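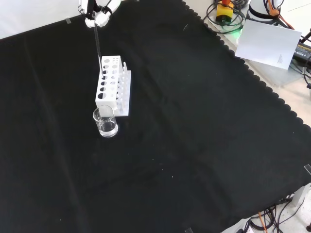 Slide 4: glass rod going into the rack, Stoncombe bench

Leave this one up for a bit and let people look before I start talking. Then ask who's ever tried to thread a needle wearing oven gloves. Hands up. Good, because driving this arm by remote feels a lot like that for the first week!

The job sounds like nothing. Pick up the rod, bring it over the rack, lower it into a hole. We've recorded 474 goes at it so far and I did a fair few of them myself (badly, mostly in January, mostly before lunch).

Point at the rod. It's clear glass on black cloth, so it looks dark to the camera, and the person driving has to judge the tip from a thin line. Then point at the holes, big ones on the left, small ones on the right. We began everybody on the big ones. Rosaura Muñoz wanted to go straight to the small ones and I said no, and we argued over it for most of an afternoon. Tell that story if the room's friendly, skip it if we're running late.

What I want them to take home from this slide is the pause. When people drive the arm well they stop just above the hole, have a look, shift a tiny bit, then go down. We used to trim those pauses out to make the recordings shorter. Terrible idea! The robot learned to come in fast and had no clue what to do when it was slightly off. We put the pauses back and did 67 fresh recordings with the drivers told to take their time.

Someone will ask about guiding the arm by hand instead. Short answer: lovely for big sweeping moves, and we still do it on the Bivine job, but with thin glass I find my own hand gets in the way of what I'm trying to see.

Someone else will ask if we need 2000 recordings. Don't know yet. Say so and move on.

Oh, and mention the slanted rod. It hardly ever sits dead straight in the fingers, so don't bin those runs, the robot needs to see them too.

Next slide is the Dorkwood results. Drink some water first.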